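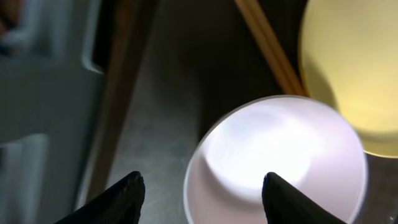
The arm at the Rendesville bench, with a finger on either side of the white cup.

Re: [kitchen-work] anyone else getting an arm at their station?

Original message, sent in April:

Hi all, our manager says we're getting a Drunik arm for the dish end of the kitchen. I've been on dishes and prep for years and I can't tell from the flyer what I'm supposed to do all day once it's here. Does it take the job, or just the boring bits? And who babysits it? Would love to hear from anyone who already works next to one.

End of original message

Hey! We've had ours at the Nanard kitchen in Rendesville for 60 shifts now, so I can at least tell you how it's gone for us. Short version: I still have a job, but I spend my time on different stuff than I used to, and some days I like that better than others.

The biggest change is who sets things up. I used to grab whatever was closest and get going, and now I lay the bench out first so the arm has a fair shot at it (cups out where it can get a finger down each side, nothing leaning on anything). It's fussier than I expected! I'm slower at the start of a shift and then I get a nice stretch in the middle where my hands are free. 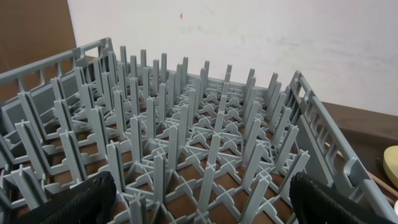 Racks were the part I worried about, and they're still where most of my attention goes. We run 264 cups on a normal lunch and 300 when there's an event upstairs, and before the arm that was all wrists and lower back. Our peg racks are the gray kind, and with the rack empty like that you can see how narrow the gaps are and how many rows there are to line something up with. I've been doing it so long I never thought about it, and then I had to explain it to the Ladefoged trainer, out loud, and I stood there waving a plate around like an idiot. My advice is to ask for paid time to do that explaining. We got 138 minutes on the sheet for the whole crew and used it up before the first break.

As for babysitting, yes, somebody does, and it's us. The prep bench is the same story.

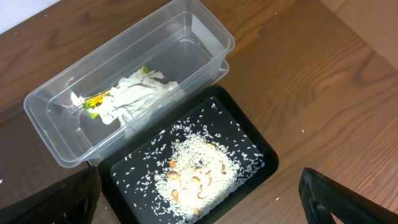 What I'd push for, if I were you, is getting it written down whose name is on the station when the arm stops. Ours went three weeks with no answer to that, and people were getting grumpy looks for a slow line they had no say in. We finally got a rule that whoever is on the bench can pause it without asking, and things got a lot calmer after that.

Hours: mine stayed the same. The evening dish shift did lose one slot, which went to deliveries, and I'm not going to pretend everyone was happy about it. Ask your manager about that before the thing is bolted down!

Oh, and does your flyer say anything about gloves? We're still arguing about gloves over here.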